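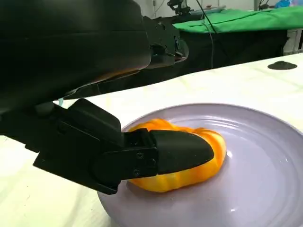

**작은 호박을 접시에 그냥 올려도 되나요?**

먹을 음식과 같은 접시만 아니면 괜찮습니다. 올리기 전에 밑면을 마른 천으로 한 번 닦아 주세요. 흙이나 먼지가 제일 많이 남는 데가 밑면이에요.

같은 문의가 계속 들어와서 이번 호는 이 얘기부터 합니다. 2023년 4월 26일자 Stirside 식탁 소식, 급하게 씁니다. 인쇄소에 오늘 안에 넘겨야 하고 저는 아직 점심도 못 먹었고요. 오타 있으면 너그럽게.

### 연보라 접시와 주황 호박

지난 호에 색 조합 얘기를 조금 했는데 답장이 꽤 왔습니다. 제일 많이 물어보신 게 연보라 계열 접시. 예쁜데 뭘 올려도 음식이 좀 창백해 보인다, 손이 안 간다, 찬장 맨 아래로 들어갔다 등등. 공감합니다. 저희 집도 한동안 그랬어요.

그런데 회색 기운이 도는 라일락색 접시는 주황이랑 붙여 놓으면 확 살아납니다. 단호박찜, 당근, 귤, 살구잼 바른 빵. 반대로 흰죽이나 두부는 진한 색 접시로 보내시고요. 작은 호박 하나만 올려도 식탁 가운데가 채워집니다. 꽃 살 시간 없을 때 제가 제일 자주 쓰는 방법이에요.

호박은 납작하고 골이 뚜렷한 걸로. 길쭉한 건 굴러다닙니다. 자리는 접시 정가운데보다 한쪽으로 살짝 치우치게 두는 편이 저는 좋던데 이건 취향. 정가운데가 편한 분은 정가운데에 두세요.

진짜 호박이면 꼭지 주변이 물러지지 않는지 가끔 만져 보세요. 물러졌으면 바로 치우기. 장식용 모형이면 뭐 닦기만 하면 됩니다. 모형은 의외로 기름때가 잘 타요. 가스레인지 옆에 두지 마시고요.

Kollár 쪽 모임에서는 호박 대신 레몬을 올렸다고 합니다. 노란색도 괜찮았대요. 다만 레몬은 다들 집어다 차에 짜 넣어서 식사 끝날 때쯤엔 장식이 없었다고. 참고만 하세요.

### 흰 식탁에서 조심할 것

흰 식탁은 조명을 탑니다. 광택 있는 건 더 그래요. 등 바로 아래에 앉으면 상판에 하얗게 번쩍이는 점이 생기는데 접시나 냄비 받침으로 그 자리를 덮으면 눈이 훨씬 편합니다. 식탁보까지 깔 필요는 없어요. 깔면 빨래만 늘어납니다.

그리고 색. 흰 바탕에서는 색이 다 따로 놉니다. 그래서 저는 진한 색 하나, 연한 색 두 개까지만. 주황, 연보라, 연한 청록 이 정도요. 여기에 빨간 냅킨까지 들어가면 그때부터 어린이날 상이 됩니다. 그걸 원하시면 물론 그렇게 하시고요.

컵은 접시와 같은 색으로 안 맞춰도 됩니다. 세트로 다 맞추면 하나 깨졌을 때 마음이 아픔. 저는 플라스틱 머그를 섞어 쓰는데 아이들 오는 날은 이게 정답이에요. 손잡이 있는 걸로, 물은 반만.

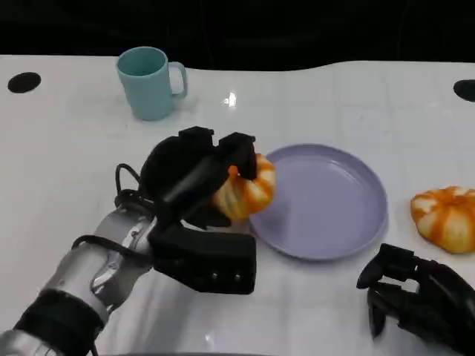 컵 자리도 많이들 물어보시는데 접시에서 한 뼘은 떼어 놓으세요. 접시 가져가다 팔꿈치로 치는 사고가 제일 많습니다. 손잡이는 쓰는 사람 쪽으로 살짝 돌려 두고, 왼손잡이 손님이 있으면 그 자리만 반대로. 미리 물어보기 뭐하면 그냥 앉은 다음에 돌려 드려도 돼요.

넓은 접시를 쓰는 날은 특히 그렇습니다. 넓은 접시는 가장자리가 생각보다 멀리 나가요. 먼저 접시, 그다음 컵, 수저는 맨 나중. 순서를 바꾸면 꼭 두 번 옮기게 되더라고요.

### 닦고 넣기

짧게만.

- 유약이 반들반들한 접시는 부드러운 수세미로. 철수세미는 참아 주세요.
- 안쪽에 둥근 결이 도는 접시는 골을 따라 빙 둘러 닦기. 가로세로로 문지르면 소스가 골에 남습니다.
- 플라스틱 컵에 커피 물이 들었으면 베이킹소다를 물에 개서 발라 뒀다가 헹구기.
- 겹쳐 넣을 때는 접시 사이에 종이 타월 한 장. 신문지는 잉크가 묻어서 비추.
- 호박은 접시 위에 얹은 채로 찬장에 넣지 마세요. 제가 그랬다가 August 모임 전날, 그러니까 작년 8월에, 냄새로 찾았습니다.

### 독자 쪽지

Okska의 Abelardo Carrasco 님이 긴 편지를 주셨는데 지면이 없어서 한 대목만 싣습니다.

"저희는 식탁이 작아서 장식 놓을 데가 없다고 생각했는데, 빵 접시 하나를 비우고 거기에 작은 호박을 올렸더니 그걸로 충분했습니다. 밥 먹을 땐 창턱으로 옮기고 다 먹으면 도로 가져옵니다. 아내는 귀찮다고 합니다."

창턱 방법 좋네요. 단 볕이 바로 드는 창이면 진짜 호박은 금방 상합니다. 그늘 쪽으로요. 편지 뒷부분에 있던 수프 레시피는 다음 호에 꼭 싣겠습니다. 버터 양이 두 군데에 다르게 적혀 있어서 확인 중이에요. Carrasco 님 답장 부탁드려요.

### 그릇 바꿔 쓰기 안내

Sarkenstead 회관 그릇 바꿔 쓰기는 8월에 다시 합니다. 자리는 44석, 참가비 없음. 한 집에 그릇 12점까지 가져오실 수 있고요. 지난번에 냄비만 잔뜩 들고 오신 분들이 계셨는데 이번엔 접시랑 컵, 대접만 받습니다. 이 빠진 건 집에서 화분 받침으로 쓰시고요.

가져오실 때 밑면에 이름표 붙여 주세요. 마스킹 테이프면 됩니다. 테이프 색은 상관없는데 글씨는 제발 크게요. 포장은 수건으로 싸서 오시면 나중에 쓰레기가 안 나옵니다. 연한 색 컵 찾는 분이 지금 대기가 많아요. 안 쓰는 거 있으면 한 점이라도 가져와 주세요. 크기 안 맞아도 괜찬습니다.

신청은 회신 메일에 이름이랑 가져올 점수만 적어서 보내 주시면 돼요. 지난 호에 나간 신청 주소는 철자가 틀렸으니 쓰지 마시고 이 메일에 바로 회신. 다음 호는 수프 그릇 편, 깊은 대접 쓰시는 분들 얘기 보내 주세요.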